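Desk and Table Questions, Answered

I get asked the same things over and over since I started selling my secondhand desks and tables from the spare unit on Oosthuizen, so I finally sat down and typed it all out. If yours isn't covered, just message me!

How big are the tops?
The small one is 31 inches across and the long one is 60. I do a 52 now and then, when I can get hold of one. Please measure your doorway first (I've had to carry a long one back down two flights, and my knees still remember it).

Do they all come with a cable hole?
Most do. It's the round hole near the back of the top, and a standard plastic cover from the hardware store will fit it. If you'd like a top with no hole, say so when you order and I'll put one aside.

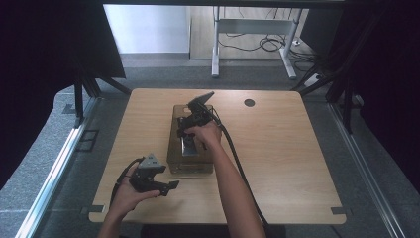 Light wood top with rounded corners and a dark cable hole.

Will a box or a hot mug mark the wood?
Boxes, no, not unless you drag them. Mugs, yes – use a coaster. I wipe mine down with a damp cloth and a drop of dish soap and that's all it ever gets.

Is it OK on carpet?
Sure, but give it a week and then tighten the bolts again. Carpet lets the legs settle a little and you'll feel a wobble if you skip it.

What do I do about all the cords under there?
Stick a power strip up under the top with screws or heavy tape – it beats crawling around on the floor every time something needs plugging in. Naledi Hlongwane, who bought two from me in March, uses old bread bag clips as labels and I've totally stolen that idea.

Do you deliver?
Bheki Mkhize does the driving, and it's $59 anywhere in town. Pickup is free.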